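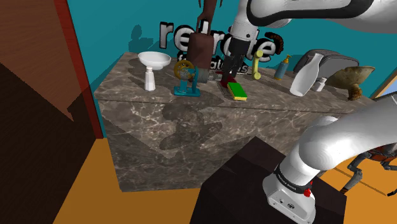
Fig. 1. The arm over the cluttered counter, in simulation.

Week 4 handout: looking hard at the Kokent scene pack

Right, last time we did grasp planning on a bare table with one cube, and I promised you something messier. So this week we're reviewing a product, the Kokent scene pack, the way you'd have to if your boss handed you the trial licence and wanted a yes or no by four o'clock.

Kokent is sold by a small firm called Pireo. What you get is a library of rendered rooms, a bundle of household objects to drop into them, and a script that shuffles everything about. The single-seat licence comes with 1,000 ready-made layouts, and the bigger teaching licence (ours!) has 2,568. Both use the same objects, so you're paying for arrangements, and I'd like you to think about whether that's worth paying for.

Go back to Fig. 1 for a minute. I like this layout a lot because the sponge is lying in front of the dark red object, just where the fingers are coming down. If you ask for the red thing, your planner has to decide what to do about the sponge. Push it? Lift it away first? Come in from the other side and risk the yellow handset? My own first go picked a lovely grasp and a hopeless approach path, and I was quite pleased with it until I ran the collision check.

Look at the right-hand end of the counter as well. The big white vase is tilted a long way over, and the small bottle next to it is leaning too. You can't tell from one still whether they're falling, resting on something or simply put there by the shuffling script. Valentyna Shevchuk, who took this module before me, used to make everybody step the physics before they planned anything, and I've kept that rule. Let the layout run, see what has moved, and then plan.

What I think of it so far

Setting up is easy. I had it going before my tea was cold, which I can't say for Grunis, the pack we used last year. The stone and the wood panel look good, and I'm very fond of the orange floor. The shadows are strong, and that's handy: the one across the front of the counter has an awkward shape that's a decent test for any segmentation you've trained on flat lighting.

The manual is thin, though. Friction gets half a page, and the object masses are in a separate file with no units in the header (they're grams, I wrote and asked). Idalina Falcão in the Azevedo lab has been through the teaching set and thrown out the layouts with objects overlapping at the start, which leaves 1,802. Please use her list. It's in the shared folder under "azevedo_clean".

For the practical

Pick three layouts from the cleaned list, with at least one where the target is partly hidden. Step the physics, then save the settled positions. Plan a grasp and an approach for your target and write down which neighbour gave you the most trouble. Keep your failed plans too, I want to see those.

Then write me a page on whether you'd buy it. Say what you'd be using it for, and be as rude about the manual as you like. Hand in before the November reading break, and bring a laptop with the simulator already installed, as the lab machines are still on the old version.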